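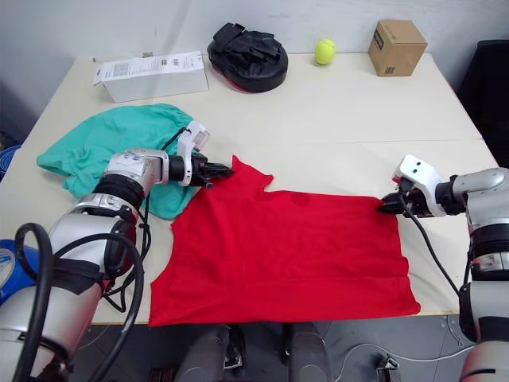 Loltska Two-Arm Folding Kit for School Clubs

Product code: LTK-3624
Price: 3,624 for the complete kit, delivery included
Availability: in stock, next batch in August
Page updated: Wednesday, January 21, 2026

The Loltska kit is made for robot clubs and student teams who want to work with soft things. Many club kits teach the robot to move blocks. Cloth is more difficult, because it changes its shape each time the gripper touches it, and for this reason the students learn a lot from one simple T-shirt.

The kit was first used in the robotics club of the Zellomham school, where students prepared for the Iltow Cup. In the folding task of this competition a team receives a shirt on a table and must fold it with two arms. It is allowed to try three times, and the best result is taken.

What is in the box
Two arms with two-finger grippers
Control unit with the Cha software, school license
Cables for power and data
Table plan with the places for both arms
Student workbook, English, printed
Spare finger pads, 2 pairs

What you must have yourself
A computer for the club, a firm table with a light top, and some shirts. We advise a shirt in a strong color, for example red, on a pale table. The software then finds the border of the cloth more easily. Thin cotton is good for beginners. Please do not start with a shirt which has buttons.

First lessons
The workbook begins with one arm and a small towel. In the third lesson the students take both arms and hold a shirt at two places. They will see that the fabric bunches near the neckline if one gripper pulls too much. Let them find the right pull by themselves, it takes one or two meetings.

Cables
Each arm has its own cable. Keep enough length at the wrist so that the arm can turn, and check it before each session.

Finger pads
The pads are tested for 2,000 grips. After this they become smooth and the cloth slips. Replacement pads can be ordered with the code LTK-3624-P.

Warranty
2 years for the arms and the control unit. Finger pads are not included.

Clubs who register for the Iltow Cup can ask for the competition settings file with their order.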